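The **Ernorau Provetti** is a light twin-engined reconnaissance and liaison aircraft designed for use from short, unpaved airstrips. It was developed by Ernorau as a replacement for the company's earlier Sorrentino, with which it shares its high wing and fixed undercarriage.

## Development

Design work was led by Mulugeta Endale, who had previously been responsible for the tail and control surfaces of the Sorrentino. The older aircraft was well liked by its crews but had a limited range, and its single engine restricted it to daylight flights over land. Endale kept the general layout of the wing, moved the engines outboard and lengthened the fuselage to make room for a sensor operator.

2 prototypes were built at the Bulturberg works. The first was flown by test pilot Saron Worku in March, and the second was used mainly for static and vibration tests. Changes made during the trials included a taller fin and a revised fuel system.
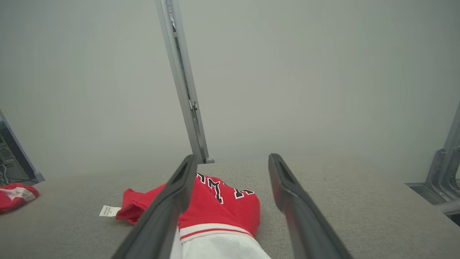
*Red basketball jersey with white and black lettering*

## Design

The Provetti has a crew of two, seated side by side. The wing is braced by a single strut on each side and carries full-span flaps, allowing take-off from strips of 1000 metres at maximum weight. A retractable sensor turret is fitted beneath the nose. The rear cabin can be cleared to carry a stretcher or light cargo.

## Service

Deliveries began on August 27, 2020. Ernorau built 31 aircraft in the first production batch, all to the same standard. Later machines have a strengthened nosewheel leg, and the part has also been fitted to earlier aircraft during overhaul.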